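Brandside Residents' and Tenants' Association
Minutes of the working group on household and shop help
Meeting held 2 Apr 2026, Geerts Room, ground floor

Minutes taken by: Zuzana Brabec
Present: eleven members, as per the sign-in sheet. Apologies were received from two members of the laundry group.

1. Opening and previous minutes

The chair opened the meeting and welcomed two new members from the shops on the street side. The minutes of the January meeting were read. One correction was asked: in item 4 it was written that the café "will buy" a machine for clearing tables. The café has only said that it is interested. The minutes were accepted with this correction.

2. Purpose of the group

For the new members the chair repeated the question which the general meeting gave to us: can machines today do some of the chores in the building and in the shops, and should the association put any money toward it. The chores on our list are clearing and wiping of tables, carrying rubbish to the bins, folding of linen from the guest flat, and filling of shelves in the grocery. Floor cleaning is not on the list, as the building already has a floor machine and it does its work satisfactorily.

It was asked if lawn mowing can be added. The chair answered that this belongs to the garden group.

3. Report on clearing of tables

I presented my report, which was sent to all members before the meeting. I will not repeat all of it in the minutes, only the main points and the discussion.

Clearing a table seems to us a very small job. One takes the cups, throws out the paper ones, puts the others to the sink and wipes. When I wrote down every step for the report, the list became much longer than I expected. One must decide which cup is finished. One must take it without pressing too strongly, and keep it upright if something is still in it. One must also go around the things which stay on the table, for example a plant or a cable.

The clear plastic cups received the most attention. They are thin and they give way when they are squeezed. They are also difficult for a camera to see, as the table can be seen through the wall of the cup. A member who worked many years in packaging confirmed that transparent items were a problem on his line also, and that they used special lighting for them.

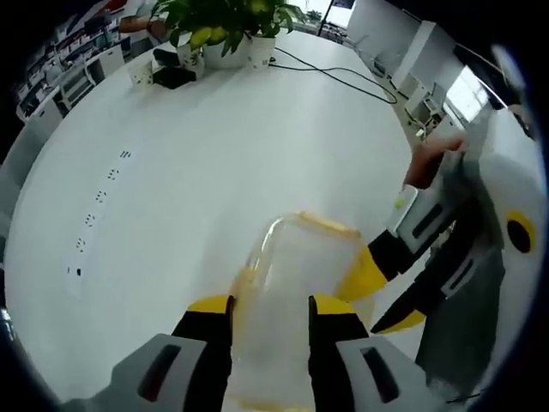
Item 3: clear plastic cup held in a two-finger hand-held gripper, second gripper at right.

The chair asked why a person must hold the tool at all, if the aim is that the machine works alone. I explained that with such hand tools a person can do the chore with the same kind of fingers that a machine would have, and the recordings can be used afterwards for teaching. It is also a fair way for us to learn what two stiff fingers can do and what they can not do, without renting anything expensive.

A member from the café said that her staff clear a table with one hand and carry a tray with the other, and they talk to customers at the same time. She is not against the idea, but she does not want to pay for something that is slower than her newest employee. Several members agreed with her.

Another member answered that speed is perhaps not so important after closing time. If a machine needs the whole night for the tables, it disturbs no one, provided that it is quiet. The café member said she would consider it, but someone must then be responsible if the machine falls over or leaves a tap running.

It was agreed that the report should have a separate section on work after closing time. I will write it.

4. Offers received

Two firms have answered our letter.

Gatska offers a visit with a demonstration. The machine would have two arms on a base with wheels. The demonstration is free, but we must pay the transport, which is $500. They ask for a room with a level floor and a door at least as wide as their crate. The measurements of the crate were not in the letter, and I have asked for them twice.

Hindano offers only advice. One person would come for an afternoon, look at the chores on our list and write to us which of them are realistic. The price is $150, with the written opinion included. The letter is short and I found it quite honest. It says that for folding linen they would today recommend a person.

Discussion: Three members preferred the demonstration, as residents will believe what they see with their own eyes. The packaging member warned that a demonstration is always prepared, with cups that the machine knows and on a table that it knows. He proposed that, if we invite Gatska, we should bring our own cups and set the table ourselves, and tell them this beforehand so it is not a trap. This was supported.

Moved that the association accept the offer from Hindano first, and decide on the Gatska visit after the written opinion is received. Seconded. Carried, with one abstention.

5. Linen and shelves

The laundry group sent a note, which was read. They timed the folding of sheets from the guest flat by hand, two persons together, and they do not see a reason to change it. They would be more interested in a machine that carries the baskets from the lift to the laundry room. The chair found this a sensible remark. Carrying was put on the list as a new chore.

For the shelves, the grocer reported that cans and boxes would probably be possible, but bags of chips, bread and fruit not yet, in his opinion. He also reminded us that a large part of the work is not placing the goods but looking at the dates and bringing the older ones to the front. He can set aside one shelf of 30 cans for a trial if it is needed, but not before the summer stock is in.

A question was asked about insurance in the shops during a trial. The answer is not known. The chair will ask.

6. Privacy

A resident wrote to the association that she does not want to be filmed in the common rooms. The group agreed fully. Any trial that uses a camera in a common room will be announced at the entrance and by the lifts before it begins, and the room will be booked for it in the ordinary way. The wording of the notice was discussed for a long time. The version with the word "recording" in the title was preferred to the version with "testing".

7. Other business

The key for the Geerts Room sticks in the lock. Please pull the door toward you when you turn it.

Members are asked to send photographs for the report to me in full size, and not through the chat group, where they become too small for printing.

8. Actions

Z. Brabec: section on work after closing time; third request to Gatska for the crate measurements; reply to Hindano.
Chair: question on insurance; answer to the resident under item 6.
Café member: list of cups and dishes in daily use, with a sample of each.
Laundry group: width of the lift door and a typical basket weight.

The next meeting will be called when the opinion from Hindano has arrived. Corrections to these minutes can be given to me in writing, or left in the association's letter box.

Z. Brabec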